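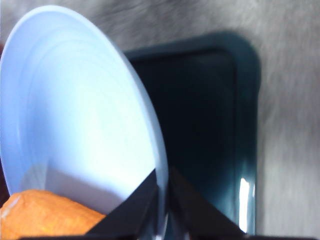 the good plate (pale blue, faint rings, my favorite thing in the whole play kitchen)

Threads > Home & Kids > Play Kitchen Sort-Out

ok it's Monday, December 26, 2016, there is wrapping paper in my hair, and I'm sorting the play food. all of it. come along if you're also hiding from your relatives

background for new people: we got the Nirov play kitchen secondhand in July and since then every grandparent, aunt and neighbor has decided play food is the safe gift. it is not a safe gift anymore. I'm stepping on it at night

first decision was dishes. the plates were living in the toy oven with the food on top of them, so every time anybody opened the door, avalanche. dishes now go on the shelf over the sink, big ones at the back

and the plate I posted up top stays out, always. it's a nice big round one with a bit of shine to it and I'd eat my own lunch off it. it came in a mixed box from the Broltell outlet, 13 dollars for the box, best money I spent this year

second decision: no more bins with lids!! I bought a stack of lidded ones last spring and was so proud of them. you know what a four year old does with a lid? wears it. the lids are under the couch, the food is everywhere else

so it's baskets. open, low, the kind you can dump out and refill with one arm while holding a coffee
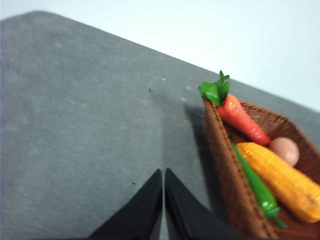

My rule for baskets is one kind of food per basket, and I'm already bending it. I wanted a vegetable basket, pure vegetables, and the brown woven one seemed perfect for it. The carrot went in with its leafy green top poking up at the corner, then the ear of corn, and then there's that little peachy round thing by the carrot's tip that I'm pretty sure is an egg. It lives with the vegetables now, I don't have the strength.

other categories so far: bread stuff, fruit, "dinner" (her word, it includes a donut), and ice cream, which gets its own basket because there's so much of it and because fights

I did check everything for cracks while I was at it. a couple of the old hollow pieces had split along the seam and those are gone. please nobody tell her about the pear

washing: warm water and dish soap in the real sink, quick swish, lay it all out on a towel. do NOT soak anything with a sticker face on it, I learned that on the tomato and he has looked haunted ever since

also if yours has wooden pieces just wipe them. I put a wooden cheese through the dishwasher once and it came out fuzzy

time check, the sorting took me 20 minutes and finding the matching halves of the cut-apart fruit took nearly 100, I wish I was kidding. half a kiwi is still at large

my sister in law says rotate it, put half in the closet and swap every month. I like this in theory. in practice the closet has the vacuum and all of Christmas in it

she just came in, looked at the baskets all lined up, said "oh good, a store" and took everything back out. the corn costs 600 dollars. I am not allowed a discount

anyway. going to find the kiwi

Comments

the haunted tomato!! we have a strawberry like that

Do the woven ones snag on sweaters? Thinking of getting a couple for my son's room.

> ours hasn't so far but I'd run your hand around the rim before you buy

eggs go with bread, obviously. breakfast basket

we did the closet rotation and forgot about it for a year, it was like a second birthday

check inside your boots for the kiwi, I'm serious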